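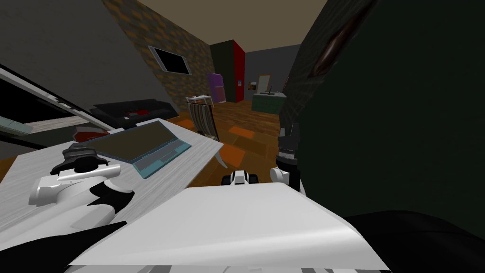

Portátil aberto sobre uma secretária cinzenta clara, numa imagem gerada por computador.

Sobre a conservação da correspondência profissional

12 de maio de 2026

Retomo neste espaço um assunto que me tem ocupado desde novembro, quando assumi a organização do arquivo da Kinbridge, pequena editora técnica onde exerço funções de revisão e documentação. Refiro-me à correspondência eletrónica e ao destino que lhe é dado quando um colaborador cessa funções ou quando um projeto se encerra.

A prática corrente consistia em manter as caixas de correio intactas durante um período indeterminado. As mensagens relativas a contratos de tradução conviviam com convocatórias de reuniões, avisos de férias e trocas de cortesia. Quando foi necessário localizar a autorização de reprodução concedida pela Raptis para duas gravuras de um manual de hidráulica, a pesquisa prolongou-se por cinco dias úteis. O documento encontrava-se em anexo a uma mensagem cujo assunto era, simplesmente, "Re: almoço".

Importa distinguir o arquivo da mera acumulação. Um arquivo pressupõe critérios de seleção, uma descrição mínima e prazos de guarda conhecidos por quem produz os documentos. A correspondência em papel obedecia a esta disciplina por força das circunstâncias: as pastas ocupavam espaço, o espaço era limitado e alguém respondia por ele. Com o correio eletrónico, a decisão de eliminar passou a ser adiada sem custo aparente.

O procedimento que propus, e que se encontra em vigor, divide a correspondência em quatro séries: direitos e contratos, produção editorial, relações com autores e expediente geral. Apenas as três primeiras são conservadas. O expediente geral é eliminado ao fim de dois anos, mediante registo. Cada mensagem conservada recebe um título descritivo, independente do assunto original, e a referência da obra a que respeita.

Devo a Yee-man Huang, minha antecessora, a observação de que os títulos devem ser redigidos por quem tratou do processo, no próprio mês em que este se conclui. Tentei, numa primeira fase, centralizar essa tarefa. O resultado foi insatisfatório: em roughly trezentas mensagens da coleção Ela, fui obrigado a pedir esclarecimentos aos colegas em grande parte dos casos.

Permanece por resolver a questão das mensagens de caráter misto, nas quais uma notícia pessoal antecede uma decisão contratual. Tenho optado por conservá-las na íntegra, com acesso reservado. Admito que a solução é discutível à luz do dever de reserva, e a Zedel, que nos presta apoio jurídico, recomendou a extração da parte relevante para uma nota autónoma. Receio, contudo, que a nota perca o valor probatório do original.

Voltarei ao tema quando estiver concluída a revisão dos prazos de guarda. Os leitores que trabalhem em instituições de dimensão semelhante e tenham adotado outra solução para a correspondência mista podem escrever-me para o endereço habitual.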